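Home | Tips | Storage | Cleaning | Contact

How to sort a box of small things in one evening

In our apartment every small thing without a place goes to one box. I think most homes have a box like this. For a few months it is very practical, and then one evening you need a marker and you must take out half of the box to find it. 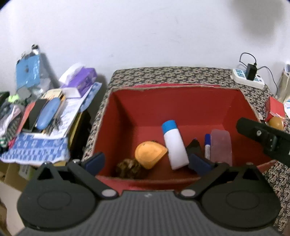
I do this job two times in a year, usually in August and again when winter is ending. It takes me 60 minutes if the box is of shoe box size. A bigger box takes longer, and I recommend to divide it in two evenings.

What you need

– a table with good light
– a cloth or an old tablecloth to cover the table
– a dry rag and a slightly wet rag
– a trash bag
– a few small containers with lids, or zip bags
– a piece of paper for trying pens
– masking tape and a marker for labels

I use a tablecloth with a dark flower pattern because stains are not seen on it so much. But very small screws and beads get lost on such a pattern, so if you have many of them, put a white plate on the table and collect them there.

Step 1. Take the things out one by one

Many guides say to turn the box upside down. I did it once and a bottle of glue opened. Now I take things out by hand, first the tall and hard ones (bottles, markers, cases), after that the soft and crumpled ones from the corners. Look inside everything crumpled before you throw it away. I found there a door key, and another time a receipt which I needed for a warranty.

Step 2. Make four groups

Do not make more groups than four. When I started, I had 9 groups and I finished at midnight.

Writing things: markers, pens, pencils, erasers.
Liquids: glue, drops, cleaner, everything in a bottle.
Things which belong to another room.
Things I do not recognize.

The last group is important. Put there the odd plastic parts and do not think about them now. If you stop on each one, you will never finish.

Step 3. Check the bottles

For every bottle, look at three points. Does the cap close fully? Is there a date, and has it passed? Is the label still readable? A bottle without a label I do not keep, even if I believe I remember what it has inside. Medicine should not go in the sink – in many places the pharmacy takes it back, so ask there.

Wipe the bottle, close the cap tight, and keep bottles standing. In a low box they will lie down anyway, so a narrow cup or a cut carton inside the box helps a lot. Cap up, always.

Step 4. Try the markers

Draw one line with each. If the line is pale, close the cap, leave the marker with the tip down for one hour and try again. After the second pale line it goes to the trash. Good markers I store lying flat, all in the same direction, so that I can see the caps and colors at once.

Step 5. Use the cases you already have

Before you buy organizers, look at what came out of the box. Clear plastic cases with lids are the best, as you see the contents without opening. Last year I bought a set from Dustico, and half of it was too high for my box. The Plotex trays fit better for me, but measure the inside of the box first. Mine is 200 mm wide at the bottom and a little more on the top.

Step 6. Clean the box itself

A cardboard box should be cleaned only with a dry rag. Wet cardboard gets soft and the color can come off on your hands. The upper edges always wear first. When they become rough, you can cover them with a strip of tape, folded over the edge. I do not buy a new box for this reason, a worn one holds things just as well.

Step 7. Put back less

Heavy things go on the bottom, next to the walls. The things you use each week stay in the middle. Leave one quarter of the space free. The unrecognized group goes to a zip bag with the month written on it, and if you did not open the bag until the next sorting, throw it out.

A small note about labels: write on the tape before you stick it on the box, it is much easier.

Recent posts
How to fold a tablecloth without creases
Drawer dividers from milk cartons
Ashour shelf, 871 days later
Removing marker stains from cotton
Where to bring old batteries in Tratville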